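Hand-held gripper for demonstration recording: bench review
Ourania Nikolaidis, Testmont

Testmont needed kitchen-task demonstrations to train a manipulation policy, and teleoperating an arm was too slow. We reviewed a hand-held gripper with a wide-angle camera facing down its fingers. Gijs Segers and I logged 342 episodes; 269 passed the quality filter.

Fingers and small items

Each finger has a ridged orange fin-ray pad and a square fiducial marker on the outer face. The markers give gripper width from video, so there is no encoder to calibrate. The pads suit dish rims and small food items. Spread wide, the fingers leave the middle of the table clear, and a small plate fits between them in view.
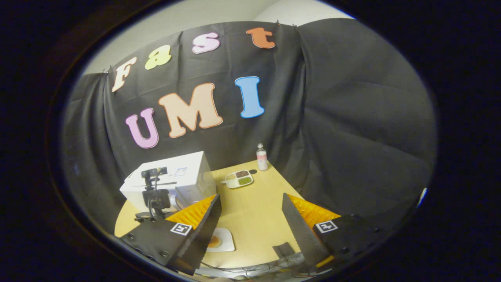 Appliances and two-handed work

Larger objects are harder. With the microwave door open, the lens picks up the door, the toaster and the far end of the table together, but the curvature is strong and should be modeled before training. A second gripper fits in the same view, useful for checking that paired recordings line up. Operators need practice — early episodes moved too fast for tracking.

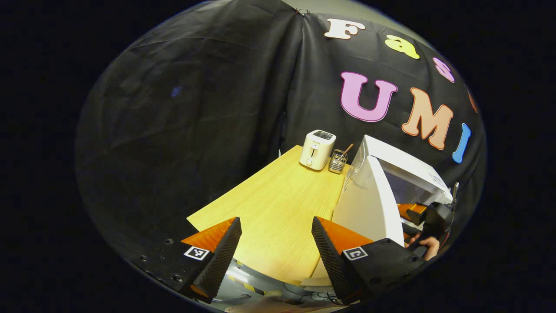 Verdict

Good value for short tabletop tasks. Wrist fatigue limits session length, and the mapping software from Narken lost position in most of the rejected episodes. We would buy a second pair.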